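Renting a pair of arms: what the monthly price does not say

Opinion, by Thodoris Tzanetos

In August our small workshop in the Berkell building had to decide whether to buy two robot arms or to rent them. The service we looked at is called Sestuseck. You pay every month, they bring the arms already fixed on a bench, and if something breaks they change it. I have used it long enough to have an opinion, and my opinion is mixed.

I will begin with the good side. The bench version is well thought out. Everything is bolted to one metal frame, so the distance between the base of the arm and the edge of the table stays the same after cleaning, moving and small accidents. When we built our own bench two years ago, we used cheap clamps and lost many mornings to calibration. With the rented bench I calibrate when I change a finger, and otherwise I leave it alone. For a person who wants to work on tasks and does not enjoy mechanics, this is worth money.

The support is also good. I wrote to them at four in the afternoon about a noise in the wrist and had an answer before I went home. It was a polite answer, with the correct part number in it.

Now the price. The basic plan costs 235 euros per arm per month, and it includes 50 hours of remote help in a year. It sounds generous. We used 31 of these hours in the first season, and I noticed that most of them went on questions which a good manual would answer. The manual has 80 pages and a large part of it is about safety, what I understand, but the chapter on the gripper is two pages long and one of them is a drawing. I do not like to pay for help hours that exist to repair a weak document.

My second complaint is the fingers. The standard ones are wide and stiff. They are fine for boxes and bottles, but with cloth they are clumsy, and cloth is what our customers ask us for. Folding a shirt or taking a cap from a bin is the kind of job that sells a robot to a person who has never seen one.
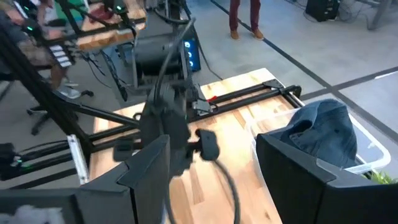 Narrower fingers exist in the catalogue, but only in the higher plan. I find this a strange decision. A finger is a small piece of plastic and metal, and it should not be the reason for a new contract.

Some colleagues say that we should have gone to Numerano, where the fingers are free to choose, or bought a used pair from Chauvin and finished with monthly bills for ever. Perhaps they are right for their own case. Numerano does not deliver a bench, and a used arm is cheap until the first motor dies. I also think that people who own a machine forget to count their own evenings.

So would I rent again? For the first year, yes - it teaches a team what it really needs, and at the end you can send everything back. For the second year I would ask for a lower price with fewer help hours, and I would ask for the narrow fingers in writing before I sign. I have already sent them this request and I am waiting for the answer.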